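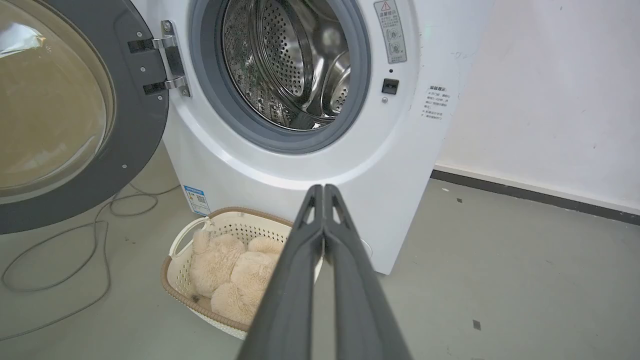
Page last changed: November, 16:26

List: poverty-measures
Subject: Re: the Skesta line and what it counts

Replying from a train so forgive the typos. Quoted message first, my comments under it.

> I read the Drotow paper twice and I still come away thinking the
> critics are being unfair. The share of households under the Skesta
> line fell in every round of the survey. Every one. You can argue
> over where the line sits but the direction is the direction. If
> people in Kilby have more cash in hand than their parents did, then
> they are less poor, and I don't see what is gained by telling them
> otherwise. Also, can we please stop swapping the same chart back
> and forth with different captions.

Agree on the chart. Please, everyone, stop.

On the rest, no, or mostly no. The direction depends on the line. That was the whole point of the appendix, which I suspect most people skipped (it's badly typeset, I know). Put the line where Drotow puts it and the share falls every round. Move it up to a level where a family can eat properly and pay rent, and it falls, stalls, goes back up, then falls a little at the end. Same survey, same households. So "every one" is true for one line only.

Second thing, cash in hand. The early rounds in Kilby asked about money income. They did not ask about the garden, the goats, firewood off the common, or fish. Then the common got fenced and people went to work for wages. Wages show up in the survey. Firewood never did. So a household that lost its grazing and now buys its milk gets scored as richer than before. Maybe it is richer! Some surely are. But you can't read it off the cash column.

I went back to the enumerators' manual on this. Page 47, there's a note saying to leave out "produce consumed at home unless the respondent raises it." Unless the respondent raises it!! Well who is going to raise it. By the third round they had a proper consumption module, so the early rounds are low and the later rounds are complete and then someone draws a line from one to the other.

Third, the prices. The Skesta line gets converted using a basket priced in the towns. I have no quarrel with that for the towns. Out in the Stan valley cooking oil and salt cost more and rent is next to nothing, and the basket doesn't know that. Drotow does mention this in a footnote and then carries on as if he hadn't. Or she, or they, the paper is signed by the institute.

Where I think you do have a point: health and schooling. Those got better and they got better under any line you like. I'd never want to lose that. But those came from the public clinics and the free school places, and the paper credits them to growth without an argument. Would like to see someone try the argument. There are 26 districts and they didn't all grow at the same pace, so it could be tested.

Also the long-run part. The figures going back to 1765 are tax rolls. They cover landholders. Anyone without land isn't in there, so please lets not call it a poverty series. It's a series of what the tax office thought landholders owed. Interesting in its own right, different animal.

What I'd like from the list, if anybody has time:

- the raw file for round one, mine is missing the last 200 rows and I can't tell if that's my copy or everyone's
- whoever has the Stan price sheets, even scans, even bad ones
- a yes or no on whether the consumption module was tested in Kilby before it went out

I can rerun the whole thing with three lines side by side once I have the file. Not hard, an evening maybe. Will post the code with it so people can shout at the code insted of at me.

One last bit, on tone. Saying the numbers are weak isn't the same as saying nothing improved, and I've now been told twice off-list that I'm "romanticizing" goats. I've kept goats. Moving on.

Signal going, tunnel coming up. More tonight if the connection at the other end is any good, otherwise tomorrow.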